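Comparing Finger Pads on Hand-Held Grippers: A Cloth Test You Can Do at a Table

Soft items are where finger pads show their differences, so most of this page deals with cloth. 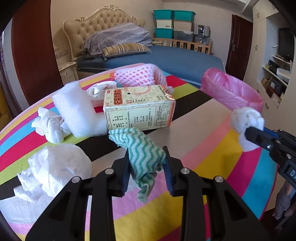 Anikó Halász wrote in to say that she would start with foam, then move to cloth once both operators can close on a block without pushing it away. Her reasoning is that people new to a hand-held gripper squeeze too early, and on cloth you can't tell an early squeeze from a bad pad. I agree with her if your operators are new. If they have had a few hours of practice, go straight to cloth.

What you need

Two grippers of the same model, held by hand. A spare set of pads for at least one of them. A few cloths, some left open and some tied in a knot. One or two light things such as packing foam, a small carton or a plastic bag. A patterned tablecloth is fine for this test and will give the camera more to track than a bare top.

Step 1. Fit the pads

Put the pads you know on one gripper and the pads you want to try on the other. We compared the Tavia pads with an older Celtska set. Tighten the screws by hand first, close the fingers all the way, check that the two faces meet flat, then finish with the driver. A pad that sits crooked will pinch at one edge and drop thin cloth.

Step 2. Check the camera

Open and close each gripper while watching the picture. You want both finger tips in view at full opening and at full close. If one tip leaves the picture, move the camera mount before you record anything. Changing it halfway through means starting over.

Step 3. Run the open cloth

Lay the cloth down with one raised fold. Come in from above, close on the fold, lift it clear of the table and hold for a slow count of four. Put it down and shake out the fold. Do 16 lifts with each set of pads. Write down a miss when the pads close on nothing, and a slip when the cloth leaves the pads during the count. Keep these apart in your notes – a miss is usually the operator, a slip is usually the pad.

Step 4. Run the knotted cloth

Take hold of the knot itself, then repeat with the loose end. A knot is thick and forgiving, so expect few slips. What you are looking for is whether it comes free when you open the fingers. Ribbed pads can hang on to a loose weave.

Step 5. Use both grippers together

Have one person lift the open cloth while the other holds the knotted one close by. Keep the bodies of the grippers from touching. If they knock together, throw out that run.

Step 6. Swap and repeat

Trade the pads between the two grippers and do the whole thing again. Our first round had 114 good clips and pointed to the Tavia pads. After the swap the gap was smaller, and part of it came down to one stiff trigger.

Save the notes with the clips, and mark which pads were on which gripper for each round.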